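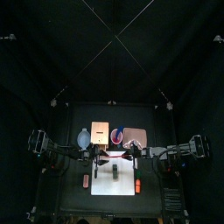 Pirjo Karppinen, Product Support, Grutach
Last updated: 11/27/21

Tufa hold module for the Ivunari two-arm bench cell
Order number 1034

The Tufa is a replacement gripper supply module for the Ivunari bench cell. It takes the place of the original supply board and corrects a fault in which a closed gripper can lose its grip for a short time while the arm is still moving. Cells built before May have the original board. Cells built later have the Tufa fitted at the works and need no change.

Please read the fault description before ordering. The module cures one cause of dropped objects and has no effect on the others.

Description of the fault

On the original board, both gripper motors and the wrist joints of both arms draw on the same supply rail. When the two arms start a fast move together, the voltage on that rail can dip. The gripper controller treats a deep enough dip as a loss of power and restarts itself. Motor current is off during the restart, so the fingers are held only by friction in the drive. The controller then comes back in position mode, reads the fingers as being where they were told to be, and reports no error. The force set before the dip is not restored until the next close command.

The restart takes up to 2000 milliseconds. For a light, flat-sided object the friction in the drive is often enough, and the object stays where it is. For anything held by one end it may not be. The load turns in the fingers first and slips afterwards, and the slip can come well after the move that caused it. This is the main reason the fault was slow to be found. The reports we had spoke of worn finger pads or a poor grasp, and several customers were sent new pads which made no difference.

Nine cells were returned to Grutach with this complaint. All nine showed restarts in the controller memory once the correct register was read. The register is not part of the normal log and does not appear in the operator's view.

We have had no report of injury. The fault is treated as a safety matter all the same, as the cell may be used with the front open and the operator standing at the table edge during setting up.

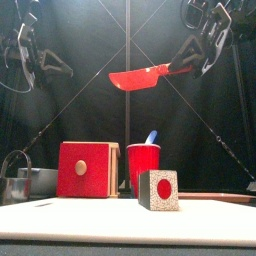
Long utensils held by the handle are the worst case in normal use. The weight of the blade acts at a distance from the fingers and the contact area on a slim handle is small. Customers who run kitchen or tidying tasks should fit the module before those who only handle blocks and boxes. Hand-over tasks come next in order, because the receiving arm is often commanded to move off at the same moment as the giving arm, and it is the joint start that loads the rail.

How to tell whether a cell is affected

1. Check the build label inside the controller door. If the label is missing, send us the serial number of either arm.
2. Open the service page and read the gripper restart register for each side. Any value above zero on a cell that has not been switched off since the last clear means that a restart has taken place.
3. Clear the register, run the normal task for one shift, and read it again.

A value of zero after one shift does not prove that the cell is sound. The depth of the dip depends on the speed setting, the payload and the age of the supply, and some tasks never start both arms together. If the build label gives a date before May, the board is the old type and should be changed whatever the register says.

What the module does

The Tufa gives each gripper its own regulated feed with a small reserve. If the main rail dips, the reserve carries the gripper through it and the motor current does not change. If the main rail fails completely, the module signals the cell controller, which brings both arms to a controlled stop while the grippers are still holding. The reserve then runs down. It is there to cover the stop and must not be relied on to keep an object in the air after the stop.

The module also writes each dip to the normal log, with the side and the time. Expect to see entries after fitting, even on a cell that has been behaving well. An entry alone calls for no action. Several entries an hour suggest that the main supply is weak and should be tested.

Gripper firmware must be updated at the same visit. The new version restores the force setting after any restart and raises an error if the finger position has changed in the meantime. Fitting the module without the firmware leaves the reporting fault in place. Loading the firmware without the module leaves the dip in place – the controller will complain correctly, but the object may already be on the table.

Testing

The module was tested on an Ivunari cell at full speed with both arms started together on every cycle. The original board restarted a gripper within the first hour. With the Tufa fitted, the same cell completed 3000 cycles with no restart on either side. The test was then repeated with the main supply turned down to its lower limit, with the same result. We did not test with supplies other than the one sold with the cell.

Fitting

Isolate the cell at the wall and wait for the indicator lights to go out before opening the controller door. Support or empty both grippers first. The fingers may open when the old board is unplugged.

The Tufa uses the same four fixing points as the old board. The two gripper leads are now separate and are marked L and R as seen by a person standing at the front of the table. Swapping them will not damage anything, but the log will name the wrong side and the stop signal test will fail. The old shared lead is not used again and should be removed from the cell, not tied back inside the door.

After fitting, run the stop signal test from the service page with an empty table, then once more with a soft object in each gripper. The arms should stop and both objects should still be held when movement ends. If either one is released, switch off and contact us before further use.

Interim measures

Until the module is fitted, the following settings apply to all affected cells:

– Limit joint speed to the setting marked Reduced.
– Turn off simultaneous start in the motion settings. The second arm will wait for the first to finish accelerating.
– Send a fresh close command after every long move.
– Do not carry glass, blades or open liquids.
– Keep hands out of the enclosure while either gripper is closed on an object, including when the arms are paused.

The reduced speed setting lowers the chance of a dip and does not remove it. Customers have asked whether stronger finger pads can be used in place of the module. They cannot. Higher friction delays the slip, and a late slip tends to happen further from the table.

What the module does not cure

Objects may still be dropped through a bad grasp, a force setting that is too low, or worn pads. If drops continue and the log shows no dips, look at these before returning the module. Cells that use the Cusus wrist camera should also have the camera lead checked. On some units it was routed tightly enough to pull on the gripper connector at the end of wrist travel, which gives a very similar restart. The Tufa cannot help there, as the break is after the module. A longer lead is available from Product Support.

Supply and returns

Order number 1034 includes the module, two marked gripper leads, four screws and the firmware on a memory stick. It is supplied free of charge for any cell with a build date before May, including cells bought second-hand. Give the serial numbers of both arms when ordering. Old boards should be sent back in the same box, with the restart register values written on the return slip if they were read before removal.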